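Sheep scab returns to the Jorkulley hills

Farmers around Baltholm have been dipping since June, after mites were found in two neighbouring flocks on the common grazing.

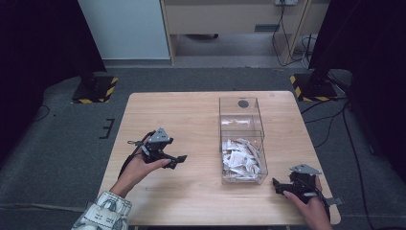
The parish has 2598 ewes on the hill, and 383 of them have been treated so far. Movement off the common is stopped until the rest are done. The mobile dipper from Guerra can only get up the track in dry weather, so smaller farms are walking their sheep down to the pens at Jurnero, starting at six in the morning.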